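*Hamer Robotics Club – Two-Arm Bench Guide, revised August 13, 2021*

## Section 4: Your First Block Pick

Welcome back! If you worked through Section 3, both arms are homed and the club software (we call it Onuoha, after our first bench) shows two green lights. Now comes the part everyone joins the club for, so take your time and enjoy it.

1. Set the blocks out on the table, well within reach of the arms. Leave a good hand's width between them for your first few tries.
2. Check that the cables hang freely below each arm and have some slack at the wrist.
3. Open the Beltatton lesson file and choose profile 142. The older profile, 61, still shows up in the list, but it moves much too fast for beginners.
4. Bring the right gripper over the red block with the hand controller, and stop while there is still a little air under the lower finger. 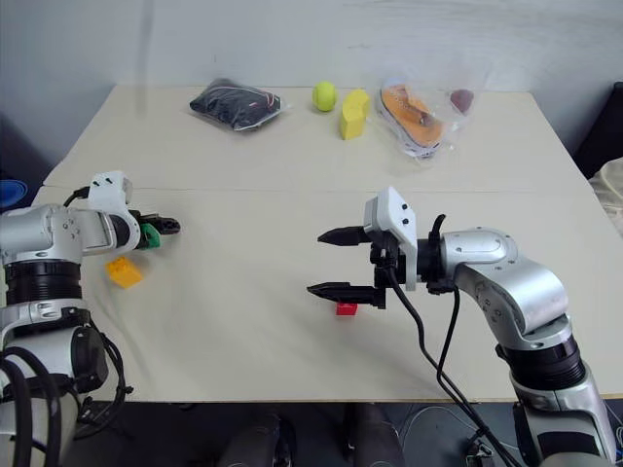 *Figure 4-1. Right gripper stopped just above the red block.*

> **Caution:** Keep your hands off the table whenever the arms are live. If a block tips over, press Pause first, wait for the tone, and only then reach in.

5. Turn the wrist until the fingers point down at the table, one on each side of the block. Small nudges are best – the controller is more sensitive than you would think, and we have all overshot it at one time or another.
6. Switch the screen to the wrist camera and look for the studs on the red block. You want them midway between the two fingers, with the yellow and green blocks farther off, where they won't get bumped.
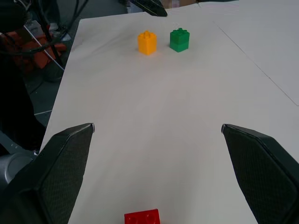 7. Lower the gripper slowly and set the grip force to 66. Close the fingers until the force bar stops climbing, then let go of the trigger.
8. Lift straight up, hold for a moment, and set the block back down in the same spot. Please do this a few times before you try stacking anything!

**Note:** If the screen shows error 3271, the software has lost touch with one of the grippers. Press Pause, check the plug at the base of that arm, and start again from step 3. We saw this one a lot in July, and a plug that wasn't pushed all the way in was nearly always to blame.

When you can pick up the red block and put it down without bumping its neighbors, write your run in the bench log and go on to Section 5, where you will use both arms together. Teams going to the Anumport meet should practice this section with each of their drivers.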